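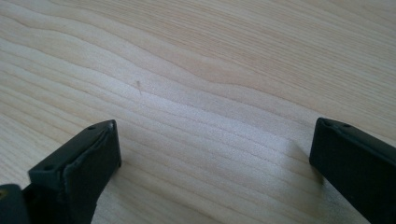 The Table Gets Its Own Page

Posted February 7, 2018

We bought the table in May from a secondhand place in Culton, along with two chairs we have since stopped speaking to. The tag said $84. The chairs were extra and should have been less. 

A few people wrote in after the Bremness hallway post to ask what kind of wood it is. I don't know. The tag said "table." My brother-in-law says ash, with great confidence, and he also said that about the front door, which is metal. It's pale, it goes a little peachy in some spots and nearly white in others, and the grain wanders off toward one corner as if it had somewhere better to be. I like the part where the lines bunch up and roll over. I like the straight part less, but somebody has to be the straight part.

The finish is whatever was on it when we got it. I own a can of Mac Carthaigh hard wax, bought for this very job, and it has spent the winter in the closet keeping the vacuum company. The instructions want 69 degrees or warmer and a dust-free room. We have neither until spring.

There is also the matter of the speck. A thin brown thing, could be a splinter, could be a scratch, could be toast. I have decided not to find out. If it's toast I'll feel foolish and if it's a scratch I'll feel worse.

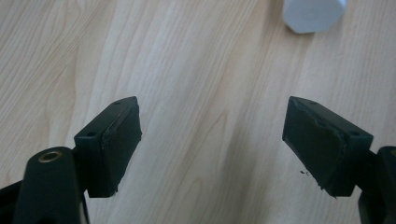
Pale hexagon, pale table. The wavy grain is over on the left, showing off.

I have a weakness for small six-sided things and this table is where they all end up sooner or later. Against dark wood you'd spot one from the doorway. On this stuff you find them with your elbow. The color is a very light gray-blue, or a bluish white, depending on who in the house you ask and whether they've had lunch.

Coming next, if the weather allows: the Grolport shelf, which leans. I have 416 pictures of that one and will try to keep it to five.

Comments are open. Please don't tell me it's ash.

Filed under: Furniture, Tables, Things I Said I'd Refinish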